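**Brindus hand-held gripper kit: is it worth it for recording kitchen jobs, or should I wait?**

Asked by raquel_n in Home & Hobby Robotics

Hello all, and apologies in advance because I do go on a bit. I've been doing small demonstration jobs at home for a year or so (the sort where you hold the gripper yourself and do the household task, and the recordings go off to train somebody's arm) and I'd like to stop relying on loaned kit and buy my own. The one I keep coming back to is the Brindus starter set. It's 2,440 with the charging dock and the spare finger pads, or 500 less if you leave out the dock. That's a lot of money in this house, so I want to get it right!

What I mostly record is kitchen and table work. Putting away bowls, moving cups, folding tea towels, lids on and off, that kind of thing. Villanueva have a similar set but you have to order through their own shop and I've read mixed things about how long they take to reply to emails. 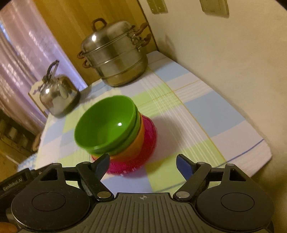 My main worry is the grip on thin, slippery things. With the gripper I've been using, hard blocks and tins are no trouble at all, but anything with a thin rim is a different story and I end up going at it from three directions before I'm happy. Nested bowls are the worst of the lot. When you've got two green ones sitting inside an orange one, and all of those inside a wider pink plastic one, you have to open the jaws right out and then somehow close on just the top rim without bringing its neighbour along for the ride. Do the Brindus pads cope with that? Their page says "household objects" and leaves it there, which could mean anything from a sponge to a casserole dish.

My other questions, if anyone has the patience:

- Is the weight all right for a whole afternoon? My wrist complains after an hour or so.
- Does the dock matter, or is a cable fine?
- Has anyone dealt with their support?

Thank you so much, this site has been a lifesaver more than once.

Raquel Nogueira

---

**Answer from Kiyoshi Kudo** (marked as helpful)

Hi Raquel, I bought the Brindus set last October and have used it most weeks, so I'll try to answer in order, though I may wander.

Rims first, as that's what you're really asking. The standard pads are a bit firm for thin plastic. They'll hold a bowl once they're on it, but they don't give very much, so if you come in at a slant you tend to catch the second rim as well. The softer pads (the spare pair in the full set, so don't throw the little bag away like I nearly did) are much nicer for this. I go in with one finger inside the top bowl and the other outside, close slowly, and then give a small twist before lifting. The twist does more than the squeeze. If two bowls still come up together I put them down and loosen them by hand before the next go, but do check your job sheet, as some projects want the failed tries left in and some don't.

I keep a running tally in a notebook, which my wife finds very funny, and I'm at 1,036 recordings on this one set. In that time I've replaced the pads once and tightened one screw on the left arm. It has developed a faint click when it opens fully, and I've got quite fond of it.

Weight is the weak point. It's front heavy, and you notice it when you're reaching over things towards the back of the table. I do twenty minutes, have a cup of tea, and do another twenty. A folded towel under the elbow helps a great deal when the table is the right height for it.

I'd skip the dock. It's a pretty thing and it lives on my shelf, but the cable charges it just as well and I only use the dock when visitors are coming. Put the 500 towards a second set of soft pads and a decent lamp. Shiny bowls and pans pick up every bulb in the room, and I had two batches sent back for glare before I moved my light off to one side.

Support was friendly but slow. I wrote on a Tuesday and heard back the following week, with a proper answer from someone who had clearly read my message.

---

**Answer from brurkow_fan**

Get the Brurkow. Cheaper and lighter. I don't do bowls so can't help there but it picks up socks great.

---

**Answer from pottering_about**

I can't speak for the Brindus, as I've only borrowed one for an afternoon at a friend's, but I'd add one thing before you spend the money. Ask whoever you record for which sets they'll accept! I bought a Nelteck in good faith, lovely build, very comfortable handle, and then found that my project only took files from two makers and it wasn't one of them. I sold it on at a loss and sulked for a fortnight.

If they do take the Brindus, Kiyoshi's advice about the soft pads sounds right to me. I had the same bother with plastic picnic bowls. I also stopped pushing the stack down so hard when I was setting up between goes, and just let each bowl drop into the next one under its own weight. They came apart far more easily after that.

> **raquel_n:** Thank you both (and thank you for the socks tip!). I've emailed to ask about accepted sets and I won't order until they answer. Kiyoshi, are the soft pads sold separately, or only in the full set?

> **Kiyoshi Kudo:** Separately as well, under "spares", right at the bottom of the page. They come in pairs.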